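Home Guides Laundry Parts Contact

Miltley Garment Steamer: Set-Up and Care Guide
March
By Wakana Sekiguchi

Section 4. First use and everyday steaming

Read Section 3 (Assembling the pole and hanger) before you start. The steamer must stand on a level floor with the pole locked upright.

Filling the tank

1. Make sure the dial is set to OFF and the plug is out of the wall.
2. Lift the tank straight up by its handle. Do not tilt it while it is over the base.
3. Turn the tank upside down and unscrew the cap.
4. Fill with cold tap water up to the MAX line. If your water is hard, use half tap water and half distilled.
5. Screw the cap on firmly, turn the tank upright and lower it onto the base until it clicks.

CAUTION: Do not add starch, perfume, vinegar or fabric softener to the tank. They damage the pump and the warranty does not cover it.

Steaming for the first time

6. Hang the steam head on its hook with the hose running straight up. A sagging hose collects water.
7. Plug in the steamer and turn the dial to LOW. The light stays orange while the water heats, which takes nearly 2 minutes.
8. When the light turns green, let the steamer run for 10 minutes with nothing in front of the head. A faint smell during this time is normal.
9. Turn the dial to OFF, unplug, and empty the tank.

Note: If the hose gurgles, lift the head above your shoulder for a few seconds so the water can drain back to the base.

Steaming a garment

10. Check the care label. Do not steam waxed cloth, suede or anything marked "do not iron or steam."
11. Hang the garment and close the top button or zipper.
12. Start at the top and move the head down slowly. Pull the hem gently with your free hand, keeping it well away from the steam.
13. For pleats and cuffs, fit the crease clip and squeeze for four seconds at each spot.
14. Leave the garment on the hanger until it is cool.

CAUTION: Never steam clothing while someone is wearing it. Keep children and pets away from the hose and head.

Knits stretch if they hang while damp. Once a T-shirt or light sweater has been steamed, take it off the hanger, lay it flat and smooth it by hand from the center out. Let it dry fully before folding. To store the steamer, see Section 5. 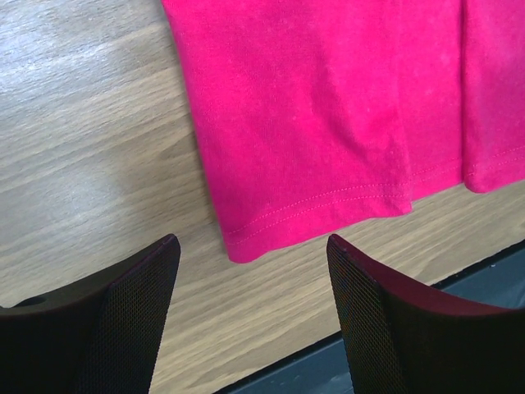 Contact: Miltley Customer Care, Tamside | Copyright Miltley | Back to top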